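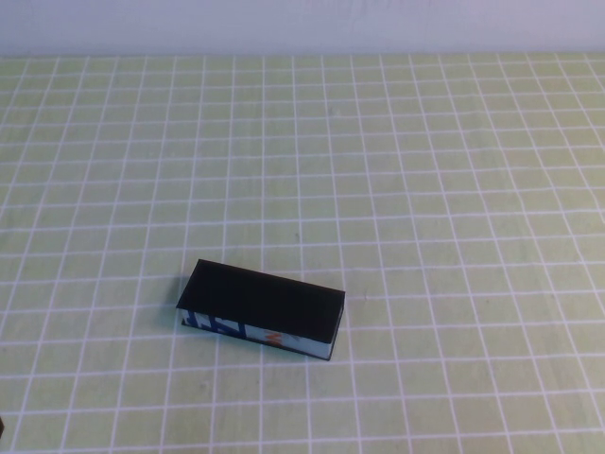
What is a demonstration?
It is one complete recording of the arm doing the task while a person controls it, from the starting pose to the finishing pose. The file holds the joint positions, the gripper opening and the camera pictures, all stamped with the same clock.

Kerkau Technical College
Robot Practice 2, Handout 4: Teaching by hand and by remote control
Issued April 18, 2018

Read this before you come to the bench. You will need it again when you write up the Fleden exercise in August.

1. Two ways of showing the task

Hand guiding. The motors are set so that they hold up the weight of the arm and little else. You take hold of the forearm and move it through the task. It is easy to learn, and you feel straight away when the gripper meets something. The drawback is that your hand and sleeve end up in the camera pictures, and they won't be there when the arm works alone.

Remote control. You move a small leader arm and the working arm copies it joint by joint. Your hands stay out of the pictures. You feel much less of the contact, so most people press too hard in their first session. There is also a short delay between leader and follower — slow down near the object and you will hardly notice it.

We use hand guiding for single poses and remote control for everything that goes into the training set.

2. The task

The Fleden exercise is a box on a plain table. The arm starts clear of the table, comes down to the box, makes contact near the middle of the top face, pushes it a short way and lifts off again. There is no grasp in this version. Grasping comes in the next handout.

A flat, low box is harder than it looks. If the fingers come down near one end, the box turns when you push. If they come down too hard, the arm pushes against the table through the box and the joint currents climb. Aim for steady light contact and keep it until the push is over.

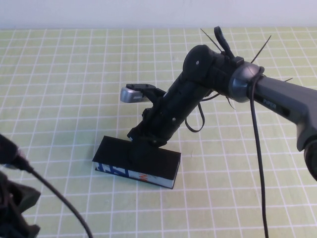 Figure 1. Fingers on the top face of the box, near the centre.

3. Where to put the box

Change the position and the angle between recordings. A set in which the box always lies square to the grid will teach the arm that one case. Use the grid lines to note the position, by column and row, and write down which way the long side points. Don't straighten the box because it looks untidy.

Some positions should be close to the limit of what the arm can reach. Leave out any that force the elbow fully straight.

4. Recording

Start the Lolel recorder and check that all camera views are live.
Bring the leader arm to the same pose as the follower before you link them. If they differ, the follower will jump.
Press record, wait for the tone, then move.
Keep one smooth movement going. Pauses are learnt along with everything else.
Lift off, return to the starting pose, press stop.
Mark the recording as keep or discard at once, while you still remember it.

Check the cables before each run. They need enough slack for the full turn of the wrist, and none of them should lie across the path of the box.

5. What to discard

Discard a recording if the fingers slid off the box, if you corrected yourself more than once, or if anything was touched by hand after the tone. A slow recording is fine. So is one where the box finished a little off the line, provided that contact was kept.

Last year's set, stored under Roussel on the course drive, has 2,649 recordings. Your group adds 212 to it. Look through a few of the old ones first, and watch the speed of the last part of the approach in particular.

6. For the write-up

State which method you used for each part and how you varied the box. Include one discarded recording with the joint current plot and say what went wrong in it. Two pages at most, plots not counted.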